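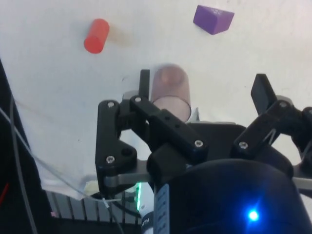 Blocks on a white tabletop, among them a purple wedge and a small red cylinder.

Wamton toy library adds shape sets to lending shelf

Wamton's toy library has put block and shape sets on its lending shelf, starting this month. Members can take home 2 sets at a time and keep them for 15 days.

The sets came from Leckie, the school supply shop on Darkeo Street, which is closing its upstairs floor in April and clearing stock. Over 30 boxed sets in all, most of them never opened.

"Parents kept asking for plain shapes – cylinders, wedges, that kind of thing," said Nele Fuchs, who runs the library's front desk. "We had puzzles coming out of our ears and hardly any blocks."

Sets go out in drawstring bags, no boxes. Pieces get wiped down when they come back. Missing a piece? Tell the desk, no fine the first time.

Lakmal Bhattacharjee, whose twins go to the Lelutik playgroup next door, was in line before the doors opened. "They fight over the red ones," he said. "So we are taking two bags."

Not every set is out yet. Fuchs said the rest still need labels and shoud be on the shelf by the end of the month. Small pieces, so the bags are for ages 3 and up.

Desk is open mornings untill noon. Membership card needed.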